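The Placemat at the Desk

Setting a single place on a work surface, and what the mat, the fork and the plate each need from it

By the Siriwardena home desk

The dining table is disappearing from small apartments faster than the dinner plate is. Many people living alone now eat most of their meals at the same surface where they type, sort mail and pay bills. The furniture trade has responded with tables that fold, tables that rise and tables that hide in cabinets. Less attention has gone to the cheaper part of the problem, the layer of objects that turns a desk into a place to eat and back again twice a day.

This article deals with that layer. It covers one setting for one person: a mat, a plate, a fork, a knife, and something to keep them in. Glassware is mentioned only where it affects spacing.

The surface

A desk differs from a dining table in three respects that matter here. It is usually shallower. Its front edge is often squared off. And it may have a hole in it.

The hole is the cable grommet, normally set toward the back or into one corner so that power leads can pass down behind the legs. Office suppliers sell caps for it, and most of those caps are lost within a year. An uncapped grommet is a drain for crumbs, and whatever falls through lands on a power strip. The practical rule is to set the place on the opposite side and keep small items off the back corner. A mat should never be laid across the opening. The fabric sags into it, and a glass placed over the sag will lean.

Shallow depth is harder to work around. A full formal setting assumes a plate in the middle with flatware on both sides and a glass above. On a desk that width competes with a keyboard, a lamp and a stack of paper. Turning the mat so that its long side runs from back to front narrows the setting considerably. The flatware then has no room at the sides of the plate and goes above and below it, laid crosswise.

Anyone trained in table service will object to this. The objection is fair for guests. For one diner at a desk, the crosswise layout works, with one reservation. A knife laid between the plate and the diner sits where a sleeve will find it. It should be picked up first, before the food is moved, and it should not be returned to that position once used. The upper edge of the plate is the better resting place from then on.

Finish is the remaining variable. Pale wood-grain tops are popular in the current desk market, and they show coffee rings and tomato stains sooner than dark ones do. They also show dust less. Tesier, which makes desks for the small-apartment trade, seals its pale tops with a matte coat that resists water for the length of a meal but should not be trusted overnight. A hot plate set directly on it leaves a cloudy patch that does not polish out. The mat is therefore a functional part and has to be chosen as one.

The mat

Placemats fall into 4 groups: woven textile, woven synthetic, molded sheet, and natural fiber such as cork or seagrass. For desk use the woven synthetic type has the strongest case. It wipes clean, lies flat without ironing, and grips a smooth top better than a molded sheet.

The weave decides how well it behaves. A coarse weave is comfortable to look at and unpleasant to clean, and a fork tine will catch in it. A fine weave lets flatware slide and stops sauce at the surface long enough to be wiped off. The Nandell ribbed mat used as a reference for this article has been rolled and unrolled twice a day, 400 times in total, and the corners still lie down without weights. A cheaper mat put through the same routine began to curl after 100.

Stripes have a use beyond decoration. They give the eye a set of parallel lines, and a plate or a fork that is out of true against them is easy to correct. Alternating gray and white is the most forgiving combination on pale wood. It separates the setting from the desk without turning it into a block of dark color, and it conceals the light scuffing that black plates leave on solid white.

Direction should be decided once and kept. Stripes that run from the far edge to the near edge lead toward the diner and make the mat look longer. Stripes that run from side to side make a shallow desk look shallower.

The plate

A rimmed plate is the correct choice for a surface that also holds paper. The raised rim contains liquid when the plate is nudged, and it gives the fingers a hold when the plate is lifted clear of the mat. Coupe shapes, with no distinct rim, are lighter on the eye and considerably more likely to spill on a tax form.

Black matte finishes have spread from restaurants to the home range in recent years. Their advantage is that they cut glare from a desk lamp. Their weakness is marking. A steel knife drawn across a matte glaze deposits a fine gray line of metal, and the line will not come off with detergent. A mild powdered cleaner and a damp cloth remove it in a few strokes. The treatment should be kept to the marks, as repeated scouring of the whole plate leaves shiny areas.

Diameter should be checked against the narrow side of the mat before purchase. When the mat is turned lengthwise, the plate needs a visible margin of mat on both sides. If the rim overhangs, every drip goes to the desk.

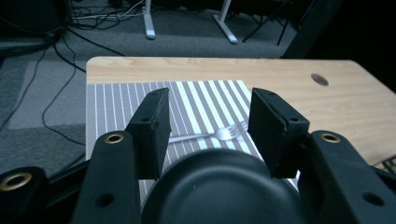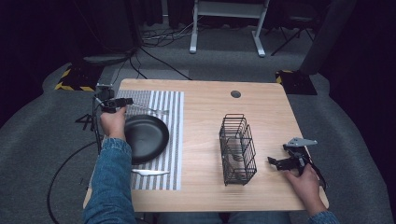
Fork on gray and white stripes; in the second picture the place is set with a round black plate, and a black wire basket stands to the right.

The flatware

With the crosswise layout, the fork goes above the plate and the knife below, both lying level. Handles point left and tines and blade point right. A right-handed diner who eats with the fork in the left hand can then pick it up by the handle without turning it over in the air. Left-handed diners may want the whole arrangement mirrored.

Weight distribution deserves a check in the store. Lay the fork across one finger at the neck, where the handle meets the head. A well-balanced fork tips slowly toward the handle. One that falls quickly has a heavy handle and will slide off the plate rim when it is put down mid-meal. Handle-heavy flatware is common in modern sets, where a thick grip is taken as a sign of quality.

Polish is a matter of tolerance. Mirror-finished pieces show water spots and fine scratches from the first week. Brushed pieces hide both but hold grease slightly longer along the grain. For a set that will be washed by hand in a small sink and used again the same day, brushed is less work. Anyone who prefers the look of polished steel should dry it at once.

There is no benefit in keeping more than 2 complete sets at the desk. One is in use and one is in the drying rack. A larger stock ends up in the pen drawer.

The basket

Storage is the component most often left out, and its absence is the reason desk settings get abandoned. If the fork lives in the kitchen and the mat lives in a closet, lunch will be eaten from the container.

An upright wire caddy suits the job. The footprint is small, the contents can be identified from the side, and air reaches anything put away slightly damp. Solid caddies are tidier to look at but collect water at the bottom. The Brandeck upright basket is typical of the better wire type: an open top, a close grid, and welds that have been ground down on the inside so they do not snag cloth.

Grid spacing is the specification to read. If the openings are wider than a fork handle, the handle will poke through and scratch whatever stands beside it. Where only a wide grid is available, a folded napkin in the bottom solves the problem and can be washed with the rest of the linen.

Position matters less than consistency. To the right of the mat is convenient for most people, far enough over that the elbow clears it while cutting. Against the back wall is also acceptable on a deep desk. In front of the grommet is a poor choice, as the basket blocks the cables and must be moved whenever a charger is plugged in.

Wire feet should be inspected before the basket is put on a sealed top. Bare metal ends will mark it. Self-adhesive felt dots are adequate, though they need replacing when they become packed with grit.

Setting and clearing

The order of work is short. Clear the surface and wipe it. Unroll the mat and align its near edge with the front edge of the desk, set back by two finger widths so that it is not dragged by a sleeve. Place the plate in the center. Lay the fork, then the knife. Move the basket to the side if it has drifted. The glass, if there is one, goes beyond the plate and slightly right, and never off the mat.

Clearing runs the other way, with one addition. The plate goes first, carrying the used flatware across its middle. The mat is then lifted by opposite corners so that crumbs collect in the fold, and shaken over the sink. It should be wiped on both sides, as moisture trapped underneath is the usual cause of pale rings on a sealed top. Leave it unrolled over the back of a chair until it is dry.

Once a week, lift everything off the desk and clean around the grommet with a narrow brush. Check the strip underneath at the same time, with the power off. Replacement caps are sold by diameter, so measure the opening across the inside edge before ordering one.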